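Folding by hand, so the arms can learn it
04/11/2025

I said last time that I would write up how the shirt results came out, so this is that post. It is long and mostly about data.

The short version: we trained a two-arm policy to fold long-sleeved shirts using only demonstrations recorded with hand-held grippers, in people's bedrooms, with no robot in the building. Then we ran it on the arms at Drotport. It folded 80 percent of the shirts we gave it to a standard I would accept in my own drawer. The previous version, trained on a lab table with teleoperated arms, did worse on every garment with sleeves.

What changed in the method

We used to collect everything by teleoperation. Vega Cifuentes sat at the controls and drove both arms through a fold, and a good one took her several minutes. With the hand-held grippers the same fold takes under a minute, and you can carry the whole kit in a backpack. The jaws match the ones on the arms, finger pads included, and each gripper carries its own camera, so what the policy sees in training is close to what it sees when it runs.

We ended up with 326 demonstrations after cleaning. We threw out a fair number before that, mostly because tracking dropped when a hand moved too fast or the camera had nothing but blank wall to look at. Bedrooms with patterned bedding tracked better than I expected. Plain white sheets were the worst.

The order of the fold

Rosalía Collado wrote the folding protocol and I argued with her about it for most of May. My version let each person fold the way they do at home. Hers fixed the order: sleeves first, left and then right, then the hem up to the neckline, then a last fold across. She was right. We trained one model on each kind of data, and the free-style one kept stopping halfway through the second sleeve, as if it couldn't decide which habit to follow. Once we fixed the order, that hesitation mostly went away.

We did leave the starting layout loose. The shirt goes down flat, but nobody straightens the sleeves or squares it up with the bed. If every demonstration starts from a perfect T shape, the policy only learns perfect T shapes.

Where it still fails

Hems are the main problem. On a knit shirt the bottom edge tends to curl, and the policy often closes on the curl instead of getting under both layers. It then lifts the front of the shirt and leaves the back lying there. Most of our failed runs went this way.

The second problem is the reach. A person leans over a bed without thinking about it, and our arms are bolted down. Some of the demonstrations ask for positions the arms can't get to. We now filter those out before training with a reachability check, which Vega wrote in an afternoon and which I should have asked for much sooner.

I also want to be careful about the 80 percent. It comes from one set of shirts on one table, with the same person resetting the shirt between runs. I would like to see it hold up with somebody else doing the resets before I lean on it.

Below is the sort of layout we start from. The hem on this red one has the curl I was describing, and the right sleeve runs down at a diagonal with the cuff a little past the side of the bed. 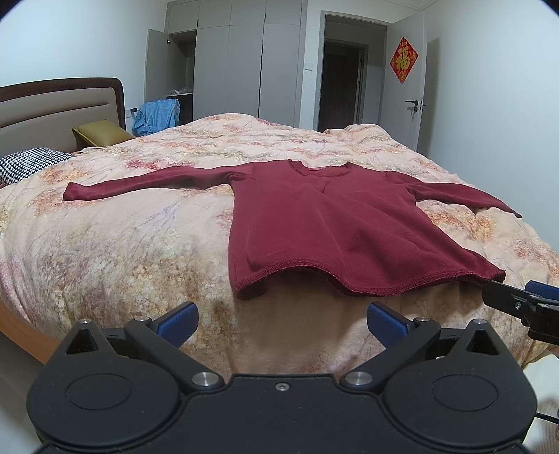

What comes next

More hems. Rosalía wants a batch of short demonstrations that cover only the hem grasp, starting from a shirt with both sleeves already in. I think we should mix those in with the full folds and train again from scratch, and she thinks we can fine-tune. We will probably try both. After that it's pants.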